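Lighting a Game Room With a Low Ceiling

Most game rooms start with one light in the middle of the ceiling and stay that way for years. The usual complaints are glare when you look up and dark corners. You can fix most of it in an afternoon without opening a wall.

Step 1. Measure the room and add up the light you have. The lumen number is printed on the bulb or its box. Our room is 160 square feet and the old bulbs added up to 2,000 lumens, enough to walk around by but dim for reading a score sheet. Write down where the shadows fall while you are at it.
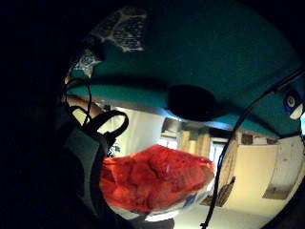

Do this after dark with the curtains closed. Daylight hides weak spots, and you will end up buying for the wrong corner. Walk the walls, stop at each seat, and hold a page of small print where you would normally hold it.

Step 2. Check the cover. Turn off the power at the breaker, let the bulbs cool, and take the cover down. Wash it in dish soap and warm water and dry it fully before it goes back. Dust on the inside can make a good bulb look tired.
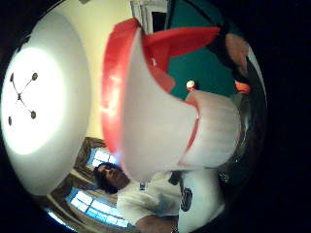

Round ceiling light with a white dome-shaped cover.

Step 3. Pick one color of light and stick to it. Boxes marked 2700K are warm and yellowish, 4000K is closer to neutral. Mixing them in one room makes the walls look patchy. I use 3000K. If the light is on a dimmer, the bulbs have to say "dimmable" on the box, and some still buzz. Buy one first and try it for a night. 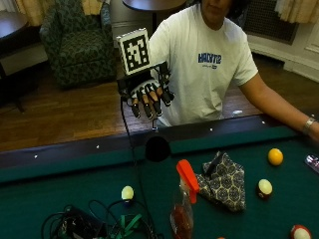

Ainhoa Barroso wrote in about the dimmer. Her bulbs flickered at the low end until she swapped the old dimmer for one rated for LED. She also asks people to check the minimum load, as hers would not work properly with only one bulb on the circuit.

Step 4. Add light at the sides. Two floor lamps with the shades pointed at the wall do more for the corners than a bigger bulb overhead. Keep them out of the path of anyone swinging a cue, and run the cords behind furniture.

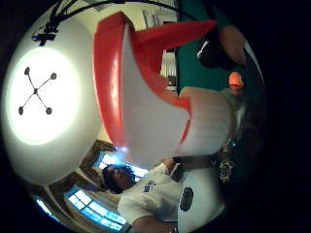

Step 5. Look up from every seat before you call it done. You want no bare bulb in your line of sight and no hard shadow across the table. Anything mounted near the light counts too. A black X-shaped fixture with four thin arms, like the one across the round light in the photo, is something to check for shadows with the lamps off and then on. If you find one, move a side lamp first and see if that softens it.

Write the bulb type inside the closet door for next time.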